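**Nerkura surface wipes, 224-count tub**

I don't trust any cleaning product that comes with a manifesto. The Nerkura tub has one, running all the way around the label, and it promises that a single sheet will do "a whole room." What room? My bathroom is the size of a closet and it took four.

I bought these in February after my usual Stonum wipes vanished from the store on the corner. The Stonum ones were thin and tore if you looked at them wrong, so the bar was low. Nerkura clears it, mostly. I'm still not sure the price is fair.

## What they get right

The sheet is thick. You can bunch it up and lean on it, and it doesn't come apart in strings the way the Folonura ones did. I've used it on the table, the fridge handles and the sticky ring under the olive oil. The ring needed a second pass and some swearing, but the wipe survived both.

The smell is faint, a bit like laundry, and gone in a few minutes. Lesia Kostiuk, who lent me her half-used tub before I bought my own, says hers has no smell at all. Maybe it fades. Maybe mine is from a different batch.

## What they don't

- The lid. It clicks, you think it's shut, and the next day the top sheet is stiff as card.
- Streaks on anything glossy. The label says streak-free twice. I had to go back over the kettle with a dry towel.
- Dispensing. Pull one and you get two, or one and a half.
- Size. Flat, a sheet is generous. Folded over for scrubbing, you lose most of it, and the loose ends drag behind on the table picking up crumbs.

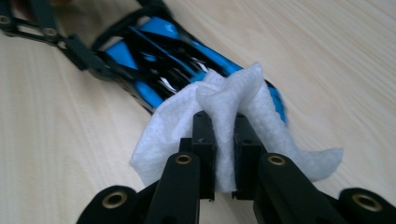 ## Would I buy them again?

Probably, on sale. A cotton rag and a bottle of Pisharody spray do the same job for less, and the rag goes in the wash. For quick messes the wipes are handier, and I've gone through over 400 of them now if you count Lesia's, so I can't claim I hate them.

Skip the "refresh" refill pouch. It has the same sheets, no lid at all, and mine leaked in the cupboard.

7 out of 10, and one of those points is for the thickness alone.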